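From: Kevin Ó Néill
To: havach-users
Subject: Re: [havach-users] Where to start and stop a demonstration

On the segmentation question from the Ustik end:

> We have 315 hand-held demonstrations of the plate task and are about
> to convert them for training. Half of our people start the episode
> when they press the button, the other half trim to the first motion
> of the jaws. Does it matter which? Also, is there any point in
> keeping the approach, or should we cut straight to the grasp?
>
> Mabaso group

It matters more than I expected. We trained on the same demonstrations cut both ways. The button-press version learned to wait. It would hover over the table for several seconds before committing, having seen a good many episodes that began with the operator standing still and thinking.

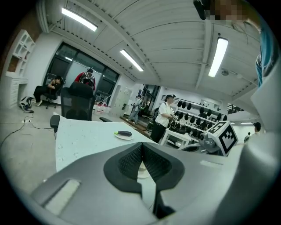 Our present rule is to trim to the first sustained movement of the wrist and to leave the jaws out of it. Operators open and close the jaws while settling their grip on the handle, so jaw motion is a poor trigger. Keep the approach. With a target such as an aubergine on a small white plate, on a white table, the plate gives the policy very little contrast at a distance and the dark purple of the fruit does most of the work. If you cut to the grasp, the policy never learns to find the fruit from further out, and you will be placing the arm by hand at every trial.

The conversion script in Tivevlow takes a velocity threshold and a hold time. Ours is set to a hold of 40 samples. Below that it starts picking up people shifting their weight from one foot to the other. The end of the episode is cut the same way, in reverse, with one difference: we keep a short tail after release so that the open state of the jaws is well represented.

For two-handed recordings, trim both streams to the earlier of the two starts. Do not trim them separately. We did, and lost the relation between the hands in 136 episodes before somebody plotted the timestamps.
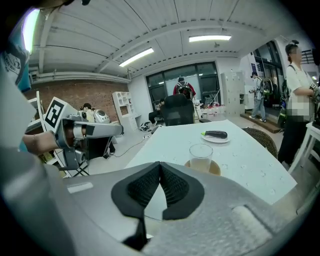
The second hand is often idle for the first part of a task, and it is tempting to regard that as waste. It is data. The idle hand has to be somewhere, and if the operators let it wander the policy will make it wander as well. We ask them to hold it level and still until it is needed, and we reject episodes in which it crosses the main camera's view during the approach.

Two smaller points. Check the marker tracking before trimming, as a dropout looks like a jump in velocity and will set off the threshold. And write the trim points to a separate file, leaving the raw recordings alone. Our full set is 684 episodes and we have recut it three times since October. With the trim points kept apart, a recut runs over lunch.

I can send the threshold settings to anyone who wants them. They are tuned to our operators and will need adjusting for yours. I would also like to hear from anyone who has tried trimming on jaw force instead, which we have not.

Kevin Ó Néill
Ustik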